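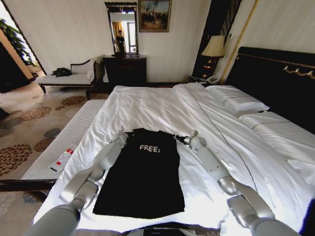

Week 4: Reading a Stamp Issue
Introduction to Philately, Stustwood Evening Program
Instructor: Benvinda Bettencourt

Last week we handled definitives, the everyday stamps that stay in print for years. Tonight we get to commemoratives, and I have been looking forward to this one! A commemorative marks something: an anniversary, a bridge opening, a poet, a harvest. It usually stays on sale for a short time, and that short life leaves a lot of evidence behind if you know where to look.

Have your tongs and your perforation gauge out. We will need both before the break.

What counts as an issue

An issue is everything released together under one announcement. It may be a single stamp, a pair, a long set, or a set plus a souvenir sheet. Collectors also pull in the extras: the first day cover, the special cancel, the leaflet that came with it. Catalogs don't always agree on which of these belong to the issue proper, so write down which catalog you are following at the top of your album page.

The parts of the design

Start with the vignette, the main picture in the middle. Around it is the frame, and somewhere in the frame you will find the country name, the denomination and (often) an inscription saying what is being honored. Then look along the bottom margin under a glass. Many stamps have an imprint there, with the printer or the designer in tiny letters. I still get a kick out of finding one I had missed.

Denomination tells you the job the stamp was meant to do. A low value might cover a local postcard and a high one a heavy letter overseas. When a set has two values in the same design, the color is there so a busy clerk could tell them apart at a glance. Get a postal rate table for the period and match each value to its rate. If a value fits no rate at all, make a note, and we'll talk about it in Week 6 when we cover issues aimed at collectors.

Printing methods, quick review

Engraved (intaglio): the ink stands up from the paper. Tilt the stamp under a lamp and you can see the ridges. Lines are crisp, shading is built from fine strokes.

Lithography: flat to the eye, smooth color, sometimes a dot pattern under magnification.

Photogravure: a very fine, even screen of dots, and soft edges on the lettering.

Letterpress: look for a slight rim of ink at the edge of each line, and sometimes a faint impression on the back.

Don't trust color by itself to separate two printings. Sunlight, water and old album pages all change ink. Compare with a reference copy, in daylight, on a plain gray card.

Perforations

The gauge number is the count of holes in 2 centimeters. Lay the stamp on the gauge and slide it until teeth and marks line up along the whole side. Measure the top first, then the side. If they differ, the top figure is written first. Reperforated stamps do turn up, usually with one edge that looks too sharp or a little out of line with its opposite.

Practice lot: the Aguiar covers

Each table has a folder of 25 covers from the Aguiar accumulation, on loan to the class through the Clutmont Stamp Club. They are ordinary commercial mail, which makes them wonderful to learn from. Nearly 4 hours went into sorting them, so please put them back in order! Pick two from the folder and record:

Country and denomination of each stamp
What the issue commemorates
Printing method, and what made you think so
Perforation, top then side
Date and town of the cancel, if readable
Whether the total franking fits the rate

Leave a field blank if you can't tell. A blank is much more useful to the next person than a guess.

Handling

Tongs only, clean dry hands for the covers, and no drinks on the tables. Never soak anything off a cover in this class. A stamp on its envelope carries a route, a date and a rate, and all of that goes away in the water.

Before next time

Read the chapter on cancels in the Ivwood handbook, up to machine postmarks. Bring one commemorative of your own, any country, any condition, and be ready to tell us what it was issued for. Common stamps are very welcome. The display pages are due in May.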